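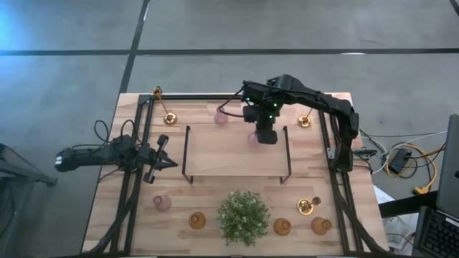

Two-arm station, table-setting task, with the riser and glassware in use.

Progress report to Korness
Project: Teaching two arms to set a table by remote control
Prepared by Macarena Navarrete, Turnel
May 24, 2018

Where we are

We have recorded 577 usable demonstrations out of the 1,000 promised by the end of August. A demonstration counts as usable when the operator finishes the task, the recording is complete, and Renato Daza has watched the whole thing without sighing. Another 248 attempts were thrown out, mostly from the first weeks, when we were still learning what we wanted and the arms were learning it along with us.

The task has grown since the last report. You may remember that we began with a single glass and a bare tabletop, which both arms handled well and which looked like very little progress for the money. The current version uses a low riser with a pale wood top, pink and amber glass, gold candlestick-style holders and a leafy plant that sits in front of the riser and gets in the way. Dinner tables have things in the way. The operator steers both arms from the control desk and arranges the pieces on and around the riser according to a layout card.

How the sessions run

Wenceslao Zapata and Josefina Retamal share the operating. Each session starts with a layout card drawn from a stack of 13, a reset of the table by hand, and a slow practice move with each arm. Then we record. A good run is short and dull to watch. A bad run is longer and much more popular with the rest of the office.

The two operators have different styles, and this is showing up in the data. Wenceslao moves one arm, parks it, then moves the other. Josefina likes to have both going at once and is faster for it, though her discard rate was higher until the middle of the spring. We had a long discussion about whether to pick one style and enforce it. We decided to keep both and label them, so the training side can find out whether the mix helps or hurts. If it hurts, I will be informing one of them, and I would like it noted that I have not decided which.

What went wrong

Glass is hard to teach. The operators work partly from the camera views, and clear colored glass against light wood is easy to lose at the moment you most want to see it. We moved the lights twice. The second arrangement is better and we have stopped touching it.

Grip force took most of a month. The operator's hand controls give very little feel back, so squeezing a tumbler and squeezing the air next to a tumbler are much the same experience. Trinidad Maldonado put a limit on how hard the fingers can close during these tasks. Breakage fell sharply, and so did our spending at the housewares store on the corner, where they had begun to ask what kind of parties we gave.

The candle holders are a trouble of their own. The slim stems are easy to grab and easy to tip. Our first instinct was to grip them high, near the cup, and the base would then swing like a bell. Josefina now comes in low and slow, and her recordings of that move are the ones we show to anybody new.

We also lost eight working days to a bad cable on the right arm. The fault came and went, and it was never there when Trinidad was in the room. Ocampo sent a replacement after some correspondence, which I have kept and will not attach.

First training results

A model trained on the early, simpler demonstrations can pick up a glass and put it on the riser most of the time if the glass starts near where it expects. Moved a hand's width toward the front of the table, the glass might as well be in another building. Renato thinks the fix is more variety in starting positions, and the newer layout cards were written with that in mind. We have not yet trained on the full set with the plant included. I expect the first attempt to be humbling.

We passed a sample of the recordings to the group at Husen, who asked for more runs where the operator makes a small mistake and recovers. We had been throwing these away. We have pulled what we could back out of the discard pile, and they are included in the count above only where the task was finished properly.

Money

We are within budget on staff time and over on supplies, for the reasons given under glass. I am asking to move the unspent travel money to cover it. The conference it was meant for did not accept our paper, so the timing works out nicely.

Next period

Finish the remaining 423 demonstrations. Train on the full set and report the success rate per layout card, including the embarrassing ones. Add handoffs from one arm to the other, starting with the holders – glass can wait until everyone is calmer. Write down the operating procedure, which at the moment lives in Josefina's head and on the back of a delivery slip.

One request. We would like a third operator for the summer, even part time. Two people can reach 1,000 by the end of August, but only if neither takes a vacation, and both have told me separately that they intend to.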